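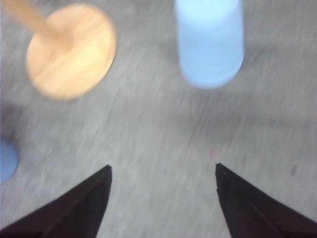 Pretside Press will publish Valatix, a collection of linked science fiction stories set in a mining city where every citizen's working hours are owned by a private court, in May. The book runs to nine stories and follows a debt clerk, a retired pilot and a union courier as they try to find out who has been altering the court's records. Much of it takes place on Level 40, the lowest inhabited floor, where the walls, the food trays and the sky panels are all the same flat pale grey and residents pay extra to look at a colour.

The opening story, The Clerk's Portion, is a murder mystery told through wage slips. It is followed by Low Water, in which the courier is sent to deliver a summons to a man who has been dead for 72 years and is still being billed. The longest piece, Sheikh Station, leaves the city altogether and deals with a strike on board an orbital fuel depot. Readers of the publisher's magazine will know an earlier version of this story, which has been rewritten with a new ending.

Valatix is the third title in the Pitance series of new speculative fiction. The series was set up to publish shorter books by writers who have not yet had a novel in print, and the first two titles have sold more than 2000 copies between them. All books in the series are paperback originals with a matching spine design.

The book will be sold through independent bookshops and from the Pretside website. An e-book will come out on the same day. A signed edition, limited to 2000 numbered copies, includes a fold-out map of the city and one extra story, Night Tariff, that does not appear elsewhere. Orders for the signed edition open on Friday at 10am – customers who already subscribe to the series will receive it at no added cost.

Review copies are available now in print and digital form. Booksellers who would like display material should ask for it when placing their order. Requests for extracts and interviews should be sent to the Pretside press office.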